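November 8, 2020

Finally got to the clothes today! I have been saying I would do it since the weather turned, and every morning I'd pull a sweater from the bottom of the pile and the whole lot would slide over, and every morning I'd shove it back and tell myself tomorrow. Well, tomorrow came, mostly because it rained and I had run out of excuses (and out of socks, but that's another story).

I started a little after 9 with a cup of the Brunton tea, the one in the green tin that Ma swears by. It's fine. It tastes like tea. I drank half of it and forgot the rest on the window side, as usual, and found it again at lunch with a skin on top, yuck.

My rule was supposed to be simple. Anything I wore last winter stays, anything I didn't goes in the bag for the Cletlow shop. I stuck to that for maybe 15 minutes and then I hit the gray skirt from college and the rule went out the door. I didn't wear it last winter. I didn't wear it the winter before that. But I remember buying it, and I remember the bus ride home with it on my lap, and so back in the pile it went. Same with the scarf from Ramesh Mathur's wedding, which is scratchy and I can't stand it on my neck, but how do you give away a thing like that? I did get 4 tops into the bag, so I'm calling it progress. 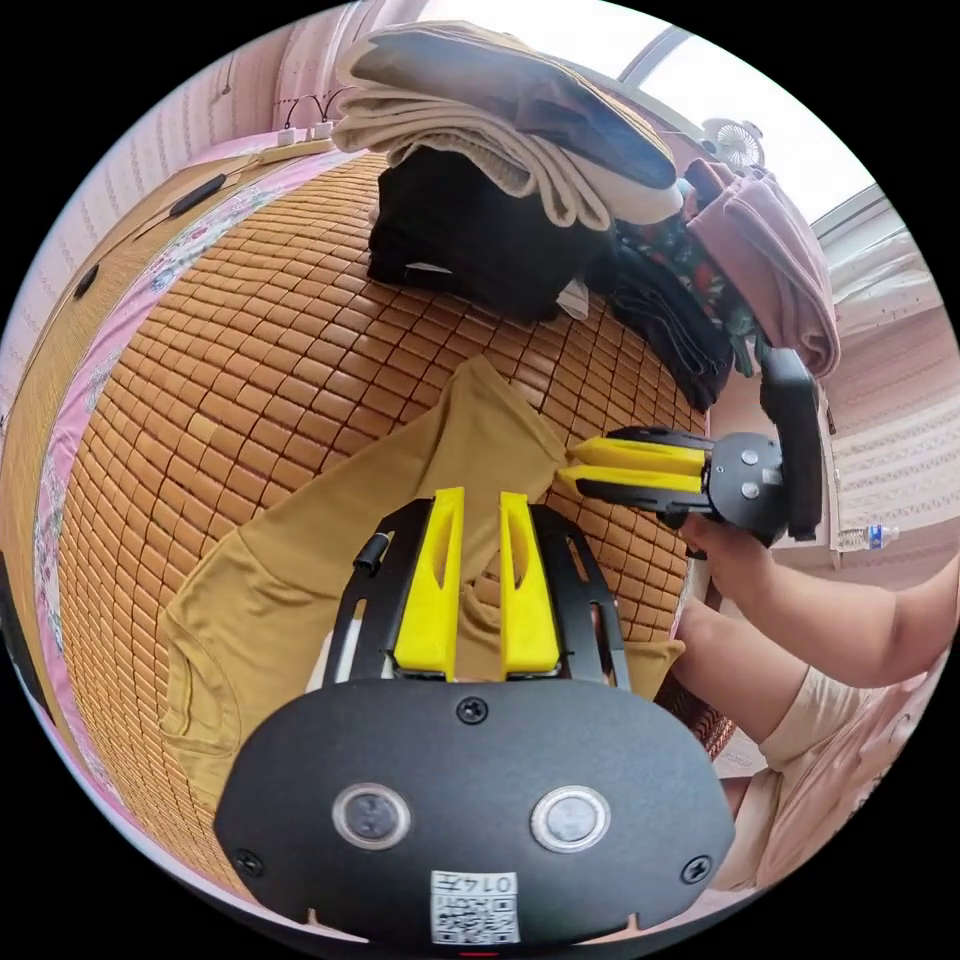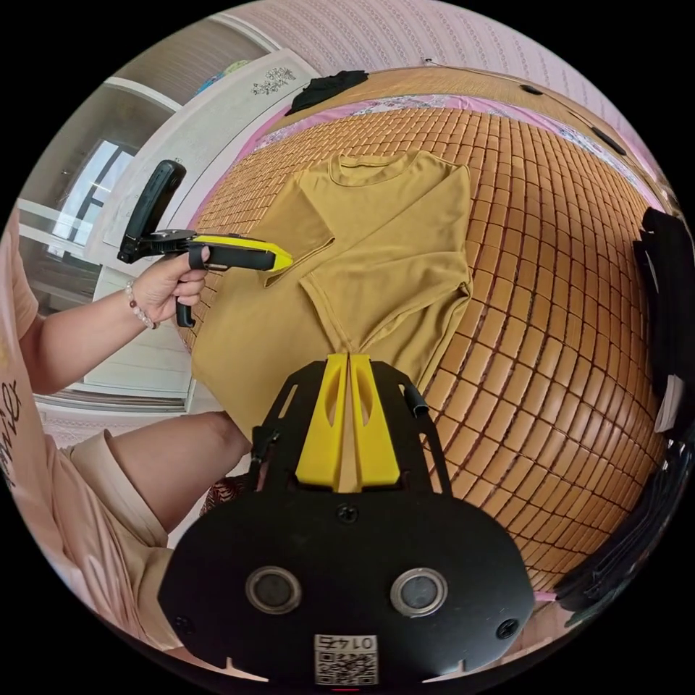 I've decided the bed is the only place to fold. I used to do it standing at the dresser and my back would be killing me by the third shirt, and there was never enough flat space for sleeves anyway. Spread out on the bed you can see what you've got. The mustard one gave me the most trouble, of course, because soft knits never hold a fold for me, and I always end up with one sleeve sneaking out the side like it wants to leave. I like that color so much, though. It's the only cheerful thing I own for cold weather, everything else is black or brown or some kind of tired cream. I told myself last year I'd buy more color and then bought another black top. Typical!

While I was at it I tried that folding method from the Giko app, where you fold in thirds and then stand everything up in the drawer like books on a shelf. It looked wonderful for one row. Then I took a shirt out of the middle and the rest fell over like tired people on a train. So I've gone back to flat stacks, the way Ma does it, heavy things on the bottom and light things on top, and I'm not going to feel bad about it. Jeans go on the low shelf. Sweaters go on the middle one where I can reach them half asleep.

Also I called Vorkavon again about the closet rod they were supposed to replace. I was on hold forever, and then the man asked for my order number and I read it off the slip, ending in 3371, and he said it was "in process," which is what he said last time. Until it comes I have one rod and one hook and a lot of things leaning on each other. I asked if I could at least get the brackets and he said he'd make a note. I'd love to see this famous note.

Lunch was leftover rice with an egg, eaten on the floor as every other surface had clothes on it. Then I did the pillowcases, and then I sat down for a minute with my phone and lost over an hour. I still have to do the drawer with the belts and the single gloves, and I need to ask Ma if she wants the brown shawl back before I do anything with it. The Cletlow bag is by the front door so I'll trip on it tomorrow and have to take it.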